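Table manners and hand gestures in Tresach

Tresach is a hill district with one market town, Clotgate, and a long tradition of talking with the hands. Its gestures grew up in the weaving sheds, where the looms were so loud that speech was useless, and they are still in daily use at meals, in shops and across the street. Few small places have kept such a rich and lively set!

Origins

The oldest account comes from Normand Campbell, a schoolteacher who spent a winter in Clotgate and filled 54 pages with sketches of hands. He found that children learned the signs before they could read, and that weavers carried them home to the supper table, where they picked up new meanings (a sign for "thread is short" became "pass the bread", and still is).

At the table

Leaning in over the table is good manners in Tresach. A guest who sits well back is thought to be bored or unwell, and the host will keep offering soup until they come forward.

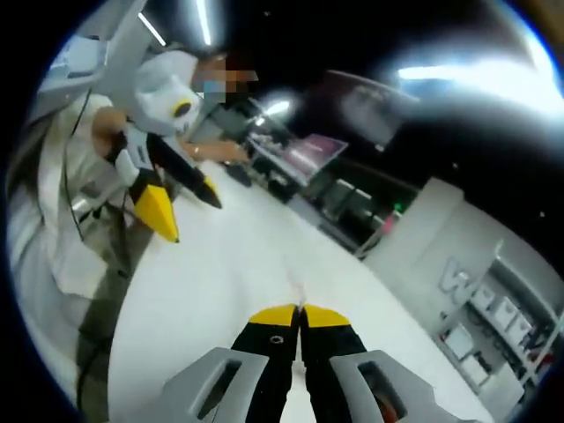 A person in white leaning over a table.

The most useful sign of all is the perkum, named after Perkum, the village at the top of the valley. The forearm goes out, the palm turns down and the fingers open a little. Made slowly, it means "enough, thank you". Made twice and quickly, it means "sit down, I'll do it", and arguments over who clears the plates can be carried on entirely in perkums, which is a joy to watch.

Variation

Eshun, on the far side of the river, uses 10 signs that Clotgate does not, four of them to do with weather. The two places also disagree wonderfully about the palm. In Eshun a lowered palm asks a speaker to carry on, so a polite guest from over the river may find the story going on until midnight. 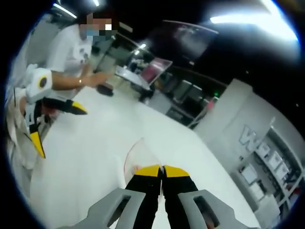
Ditte Laxdal disputes the Eshun reading, arguing that the lowered palm there only ever meant "speak more softly" and that Campbell misheard his hosts. Later writers have mostly kept both meanings.

Present use

The looms stopped long ago, but the signs have held on beautifully. Clotgate's primary school teaches them each January, and the market traders still settle prices without a word.

See also: Weavers' signs; Clotgate market; Eshun dialect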